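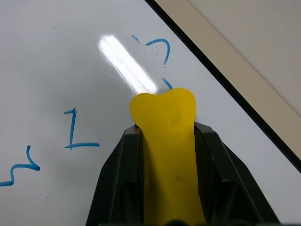

## Whiteboard thread, 3 September 2025

**1/** Okay friends, a few of you asked how I keep a small whiteboard usable for years, and I have been promising this thread since last November, so get comfortable. I have opinions, and I have tea.

**2/** Start with something soft. I'm very fond of a bit of foam or rubber in a loud color, because a yellow thing on a desk full of papers never gets lost (my gray felt eraser from Brostava has been missing since spring, and I have looked everywhere, including the freezer).

**3/** Go gently the first time over. People scrub as if they're cleaning a roasting pan, and all that does is push the ink around. Long light strokes, one direction, then turn the eraser and use a fresh side. When the eraser itself starts looking smudgy, wash it in the sink with a drop of dish soap and leave it on the windowsill overnight.

**4/** My friend Radu Cârstea keeps his board flat on the table all day instead of hanging it, and I've come around to his way of doing things. You can lean your wrist on it, you can turn it to suit your arm, and the marker doesn't dry out from being held uphill. I used to have mine on the wall at Wendudby and my drawings got worse the higher I went!

**5/** Now, what to draw when you just want to test a marker. I never write words - I get caught up in whether the handwriting is nice. Simple shapes are much better: something round with a couple of strokes through it, a wobbly diamond, a zigzag. In blue, if you ask me. Blue is kinder to the eyes than black and it still shows up well on white.

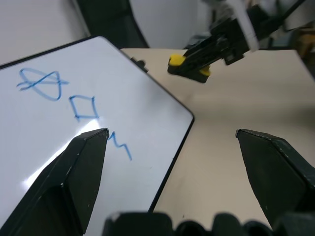

**6/** Can you use ordinary window cleaner on a whiteboard?

I'd keep it for the windows. A damp microfiber cloth handles most days, and for marks that have been sitting a while I use a proper board spray, let it rest for a minute, and wipe it dry.

**7/** If you've got an old line that refuses to budge, draw right over it with a fresh dry-erase marker and wipe straight away. The new ink loosens the old. I learned this from my aunt, who taught math for most of her life and could clear a board in two sweeps without getting a speck on her sleeves. I have never managed the sleeves part.

**8/** Markers get stored lying down, caps clicked all the way on. I keep 40 of them in a biscuit tin, which my family considers excessive, and I will be taking no questions about the tin.

**9/** Somebody asked whether a framed board is worth the extra money. I like a frame, even a thin one, mostly for picking the thing up without putting my thumbs all over the surface. Do wipe along the inside edge now and then, though, as that's where the crumbs of old ink like to gather.

**10/** That's everything I can remember before dinner. Tell me what you use for erasing, especially if it's something odd - Radu swears by a single winter sock, and I'd love to hear he isn't the only one.

Archana Pathak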